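3.2 Gripper Setup and Upkeep

The cell at Zitelwood runs one pick-and-place task with soft food props and light tableware. Grip force was set by hand, starting low and raised in small steps until a prop could be lifted without slipping. We kept the lowest setting that held and saved it in Calia, the cell's control program.

Fingertips were wiped every 20 trials and the finger screws checked every Monday. After 343 trials one finger had developed play at its base. We replaced it with a spare from Carkard and repeated the zero-position routine 2 times before going on. 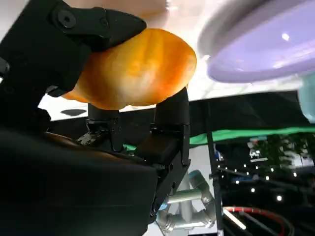
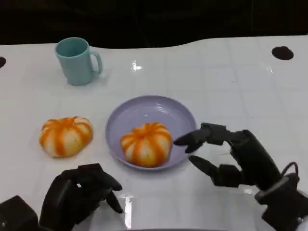

Figure 4. Work in the cell. First: an orange prop held between the gripper fingers, seen from the wrist. Second: the tabletop with a mug, a lavender plate and pumpkin-shaped buns.

Cable routing took more time than the fingers did. The wrist cable was refastened with extra slack in May, following the method in Jaunzems, and we now inspect it every 1000 trials. Trials run before the finger swap are reported separately in Section 4.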